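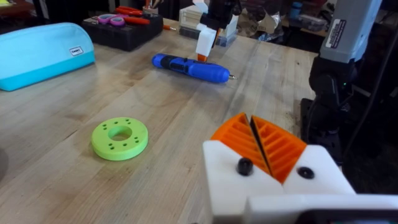
Budgeting for a second small arm - what am I forgetting?

Posted by benchmouse

I help run a little repair and assembly bench, and we've had one tabletop arm going since April. Now I've got the okay to plan for a second one, with $500 set aside for everything that isn't the arm itself. So far my list says spare fingertips, a power supply and clamps. The seller (Girnosis) also wants $200 a year for a support plan and I can't tell if that's normal or if I'm being had. We mostly do small stuff, driving screws and passing parts over. What did you end up paying for that you never wrote down?

Tags: Automation > Small Shop > Buying Advice

plankton_joe

Cables and mounting, for sure! I priced my setup like the arm was going to float in midair, and then I needed plates, longer cables, a decent power strip and a surge protector (buy the good one). Put $40 down for cables alone and you'll probably use it. For fingertips, if yours can be printed, skip the seller's and print a bunch - just save the file somewhere you'll find it again, I lost mine and had to measure an old tip with calipers. Grip pads I buy by the roll. Oh, and I keep 2 complete sets of fingers in a drawer so I can swap and keep going.

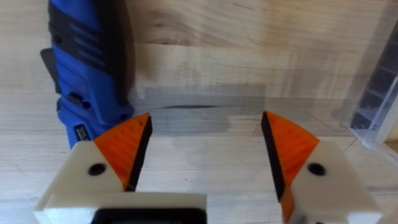

oldgregor_shop

I'd fight you on skipping the support plan. We passed on one from Zitham to save money, then a joint motor quit and we waited forever for a part at full price. Ask Girnosis in writing if motors are covered and how fast they ship. If they say no to motors, keep your $200.

tinsnips

get a Kobzar they're cheaper

14 people found this helpful | 3 comments | Share

Contact us | Back to top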